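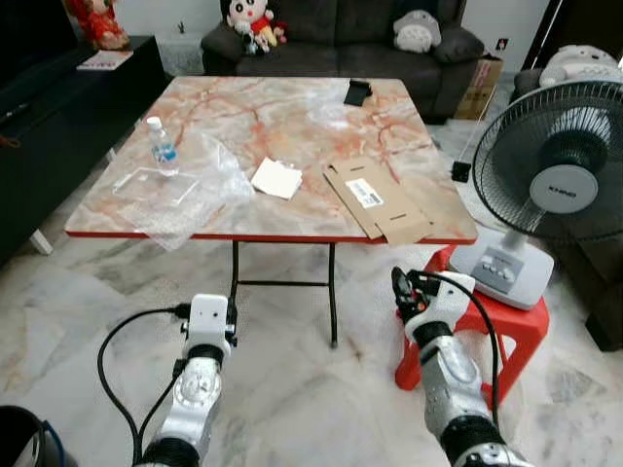 Viernes 5 de julio

Apunto esto antes de que se me olvide, que mañana ya no me acordaré ni de la mitad. Jornada de puertas abiertas en Pasovstead, turno de tarde. Teníamos 12 apuntados y vinieron 25, o sea que acabamos con gente de pie y yo hablando más alto de lo que me gusta (estoy afónica, por cierto).

La tarea era la de siempre: recoger la mesa plegable con los dos brazos. Objetos transparentes a propósito, porque es lo que peor llevamos y lo que más nos preguntan los de Verkham. La botella pequeña, la lámina acrílica, la bolsa arrugada, el cartón aplanado con su etiqueta de código de barras. Empezamos por la botella, que con el tapón blanco y la etiqueta azul se deja ver bien, y salió a la primera. ¡Aplauso y todo! Luego la bolsa, que ya es otra historia: cuatro intentos, y en el tercero la pinza izquierda cogió bolsa y acrílico a la vez y se lo llevó todo junto. A los críos les encantó, a mí menos.

Cosas que vi y que hay que mirar:

El mantel de mármol del tablero (bueno, el estampado, que no es mantel) nos está fastidiando la segmentación. Las vetas rojizas se ven a través del plástico y el modelo las toma por bordes. Con la otra mesa, la lisa, esto no pasaba. Yo no la cambiaría, eh, en una casa de verdad te encuentras lo que te encuentras, pero hay que meter más datos con este fondo.

La bolsa colgaba un poco por el borde delantero, por encima del ribete rojo. El planificador sigue empeñado en entrar desde arriba cuando lo más fácil sería pellizcar lo que cuelga. Lo hablamos ya una vez y quedó sin hacer.

El ventilador. Lo teníamos en el taburete rojo, a la derecha, y lo encendí un rato en la segunda tanda porque hacía un calor horroroso con tanta gente en el salón. Error mío: la lámina fina empezó a moverse y perdimos la pose. Lo apagué y a sudar. Para la próxima, ventilador en el pasillo.

El cartón, en cambio, muy bien. Lo cogió por la esquina que sobresalía y lo dejó en el suelo sin tirar nada. Ese lo repetí varias veces porque me lo pedían.

Preguntas del público: que si plancha (no), que cuánto cuesta (ni idea, y aunque la tuviera), y una señora que quería saber si sabía distinguir basura de no basura. Buena pregunta, la verdad. El papelito blanco del centro, por ejemplo, ¿se tira o se guarda? Ahora mismo lo decidimos nosotros en la lista y ya está. Me lo llevo apuntado para la reunión con Nomusus.

Los peluches del sofá fueron los más fotografiados de la tarde, por delante del robot. El Totoro gris, sobre todo.

Total del día, sumando las dos tandas: 71 agarres registrados. Falta separar los buenos de los malos, los logs están en la carpeta Hegedűs, subcarpeta de la demo, sin renombrar todavía (perdón).

Pendiente: revisar el cable de la pinza derecha, que hace un arco muy alto y me da miedo que se enganche. Pedir otra botella igual. Y confirmar si en octubre repetimos, porque con 25 personas aquí dentro yo pondría tres tandas.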